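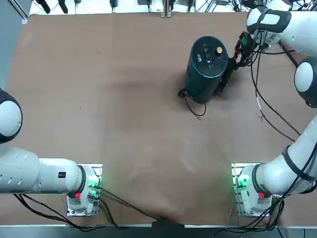
Can a machine clear the table yet?

Sep 25, 2021

Wunderlich's workshop in Wirville has been asking that since March, and the short answer is sometimes. The job is to pick things up off a table and put them where they belong. A person does it without looking. A pair of robot arms has to work out where each item is, how wide it is and how hard to squeeze.

Tall, round items like the dark cylinder are a fair test. The gripper has to close on a curved side, and there is a cable at the base to keep clear of.

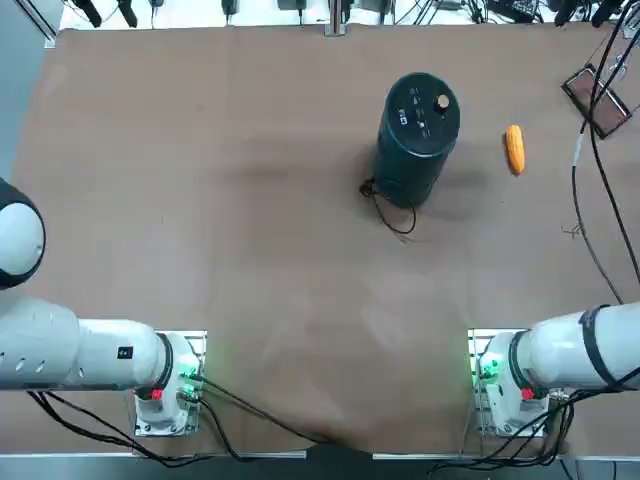
Small things bring their own trouble. A toy corn cob has bumps all over, so the grip depends on where the fingers land. The Judstead group has logged 738 tries on jobs of this kind and wants 2,000 before it says anything about homes. Shop floors will come first, where the same part turns up in the same spot. Brindalum readers can send in chores for the next round of tests.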